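Dryer Task Collection: Frequently Asked Questions

Applies to all operators recording laundry episodes for the Prantl set. Last revised 27/12/2024.

What counts as one episode?

An episode starts when the operator presses the pedal and ends when the operator presses it again. It covers one garment, moved between the dryer and the bucket. A full session is 50 episodes. Resets between garments are not recorded.

Where does the bucket go?

On the red stool, in front of the drum opening. Handle position is free and should vary between sessions. Do not empty the bucket between episodes. The policy has to see it at different fill levels.

Why are so many of the garments black?

Black knits are where the October model did worst. Folds in dark cloth give the depth estimate little to work with, and a sleeve hanging apart from the body was often labeled as a second item. The current set is weighted toward long-sleeved black garments for this reason.
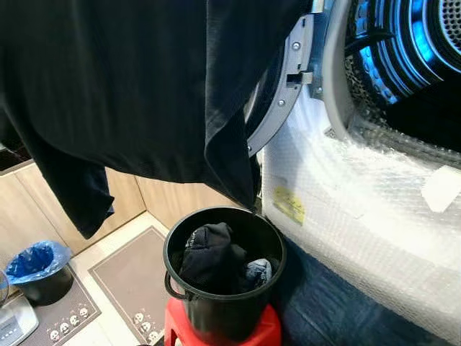

Silvan Schnyder objects that the weighting has gone too far, and that a model trained on it will treat any pale item as background. He would cap dark garments at half of each session. The cap is under review. Until it is decided, follow the garment list issued with your session.

Does the gripper have to be in view?

No. With long garments the grasp point is often above the head camera's field of view. Gripper state is logged separately at every time step. Do not lower the arm to bring the grasp into view, as this changes the path we are trying to teach.

What if a second garment is hanging over the drum lip?

Leave it and continue. Tangled and half-out items are common in ordinary use and are under-represented in the Nokholm data. Mark the episode "secondary item" in the log. If the second garment falls to the floor, end the episode and mark it "drop."
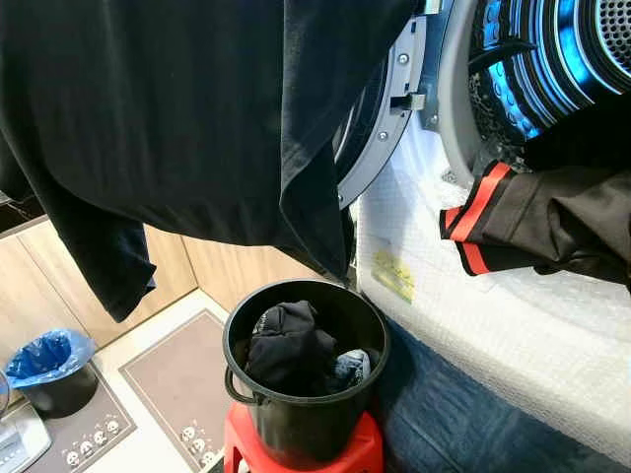 The same tag applies when the item on the lip shifts but stays in place. Annotators use it to decide which garment the instruction text refers to, so a missing tag usually means the episode is returned to the operator.

Are failed grasps deleted?

No. Up to 5 retries are allowed in an episode. After that, stop and mark it "failed." Failed episodes are stored separately and used to train the success classifier.

How large is the set?

It holds 1,718 accepted episodes. Sessions recorded at Zukstead are not included until their camera calibration has been checked.

How long are raw recordings kept?

Eight weeks after review. Requests for an extension go through the Cliston data desk.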